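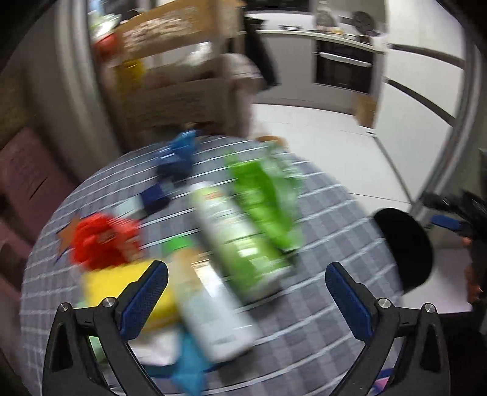
Seite 304

7 Vorführbetrieb mit Handgreifern

Dieser Abschnitt gilt für Besuchstage und Vorführungen mit dem Handgreifer Numari außerhalb der Werkstatt. Für den Betrieb am Standort Florkport gilt Abschnitt 6. Die Vorführung wird von einer Leitung und einer zweiten Person betreut. Beide müssen die Einweisung nach Abschnitt 2 erhalten haben.

7.1 Tisch vorbereiten

1. Einen standfesten Tisch wählen, der von mindestens zwei Seiten zugänglich ist. Runde Tische sind zulässig.

2. Eine Tischdecke darf liegen bleiben, wenn sie glatt aufliegt. Den Überhang so legen, dass niemand mit dem Fuß hineingerät.

3. Die Gegenstände für die Vorführung auflegen. Geeignet ist eine Mischung aus festen und nachgiebigen Teilen, zum Beispiel Flaschen, Dosen, Folienverpackungen und Tücher. Die Teile dürfen sich berühren und teilweise überdecken.

4. An der Vorderkante eine Handbreit Tischfläche frei lassen, auf der abgelegt werden kann.

5. Stühle und Hocker so stellen, dass die vorführende Person einen Schritt zurücktreten kann.

VORSICHT: Keine Glasgefäße, Messer oder offenen Flüssigkeiten auflegen. Liegt der Vorführplatz in einer Wohnküche, bleiben Herd und Backofen während der gesamten Vorführung ausgeschaltet.

7.2 Greifer prüfen

1. Beide Finger ganz öffnen und ganz schließen. Die Bewegung muss ohne Ruckeln verlaufen.

2. Die blauen Polster auf Risse und Fremdkörper kontrollieren. Verschmutzte Polster mit einem feuchten Tuch abwischen und trocknen lassen.

3. Die silbernen Gelenkstifte an beiden Fingern auf festen Sitz prüfen. Ein Stift, der sich von Hand verschieben lässt, ist vor dem Einsatz zu ersetzen.

4. Kamera einschalten und das Bild auf dem Anzeigegerät kontrollieren. Bei geöffnetem Greifer müssen beide Polster im Bild sein.

Hinweis: Die Gelenke sind für 1.000 Schließvorgänge zwischen zwei Wartungen ausgelegt. Nach einem Besuchstag den Zählerstand ins Wartungsblatt übertragen, auch wenn der Grenzwert noch nicht erreicht ist.

7.3 Vorführung durchführen

1. Die Besucher begrüßen und auf die laufende Kamera hinweisen. Wer nicht aufgenommen werden möchte, stellt sich hinter die vorführende Person.

2. Den Greifer mit geöffneten Fingern über den Tisch führen und kurz ruhig halten.

3. Mit einem festen, länglichen Gegenstand beginnen. Quer zur Längsachse greifen, anheben, auf die freie Fläche legen.

4. Danach ein weiches Teil greifen. Die Finger langsam schließen, bis der Stoff oder die Folie zwischen den Polstern gefasst ist.

5. Den Greifer auf Wunsch an Besucher übergeben. Dabei bleiben die Finger offen und leer.

Hinweis: Bei schnellen Schwenks verwischt der Hintergrund im Kamerabild stark, während die Finger scharf bleiben. Es handelt sich nicht um eine Störung. Sollen Aufdrucke oder Kanten erkennbar sein, den Greifer langsamer führen und vor dem Zugreifen anhalten.

VORSICHT: Quetschgefahr. Nicht zwischen die Polster oder in die Aussparungen der Arme fassen. Arbeiten zwei Greifer am selben Tisch, greift immer nur einer. Die vorführenden Personen sagen den Wechsel laut an.

7.4 Ablauf des Besuchstags im Juli

Die Gruppe aus Drandedska wird von Ileana Manole geleitet. Faizal Setiawan betreut den Tisch, Alina Coman das Anzeigegerät. Eine Runde dauert einschließlich Fragen etwa 20 Minuten. Zwischen zwei Runden werden die Gegenstände neu verteilt; eine bestimmte Ordnung ist nicht vorgeschrieben.

7.5 Vorführung beenden

1. Greifer öffnen und ablegen, Kamera ausschalten.

2. Polster reinigen und Gelenkstifte erneut prüfen.

3. Greifer mit dem Transportschutz in den Koffer Costache legen. Der Deckel muss sich ohne Druck schließen lassen.

4. Wartungsblatt ausfüllen und an Sorin Lungu geben. Beschädigte Greifer gehen mit rotem Anhänger an Tamara Husar.

Ersatzpolster siehe Abschnitt 9.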